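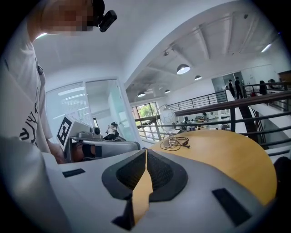 3.2 Setup and care of the hand-held grippers

Figure 4. View from the camera of one gripper during work at the round table. The second gripper, with its square marker, is at the left; cables lie near the back edge of the table.

The recording cell consists of two hand-held grippers, which we call Clovus A and Clovus B, one head-mounted device, and a laptop that runs the Skestex recording software. The cell has no fixed frame. It is carried to the table where the task takes place and must be made ready again each time. In this section we describe how this is done, because in our early recordings most of the lost data came from the preparation and only a small part from the operators.

Each gripper carries a wide-angle camera which looks forward over the fingers. The V shape of the two black finger pads must be visible at the lower center of the camera view, as in Figure 4. We use this shape as the first check of the camera mount. If the point of the V has moved to one side, the camera has turned in its holder, and the two mount screws are loosened, corrected and tightened again. The dark circle at the border of the view comes from the lens and is masked before further processing.

The soft pads have a fine mesh texture on the surface. They are wiped with a damp cloth before every session and changed after 4000 closing movements, or earlier when the mesh is worn at the tip. Both pads of one gripper are always changed together. When only one was changed, we saw that thin objects such as cables turned in the grip and the opening width was no longer estimated well. After the change, the fingers are opened and closed 100 times without an object, and the width at the closed position is stored as the new zero.

The square black-and-white marker on the housing gives the relative position of one gripper when it is seen by the camera of the other. It must be flat and clean. A marker with a bent corner is still detected in most cases, but the estimated angle then jumps between neighboring images, and this error is difficult to find later. We therefore print the markers on stiff plates and replace the whole plate. The marker table in the software has to be updated at the same time. In version 3101 of Skestex, which we used until August, the old table stayed in memory until a restart, and the sessions recorded in that period were processed again with the correct values.

The choice of the table also has influence on the quality. Open galleries and offices offer a rich background for the visual tracking: railings, stairs and ceiling beams give many stable edges. On the other side, bright ceiling lights can change the exposure when the gripper is tilted upward, and people who walk in the background add moving points. We fix the exposure with the gripper held level over the table, and we leave the background as it is. The points which do not agree with the main motion are removed by the filter of Matoušek type described in Section 3.4.

Before the first recording, the operator holds both grippers over the table so that each marker is seen by the opposite camera. The operator then closes both fingers at the same moment, two times. The closing is used to align the clocks of all devices. The same movement is repeated at the end of the session, and the difference between the two alignments is written to the log. If it is larger than one image period, the session is marked and checked by hand.

The procedure was fixed in its present form on 5/13/18 and was not changed for the experiments in Section 4.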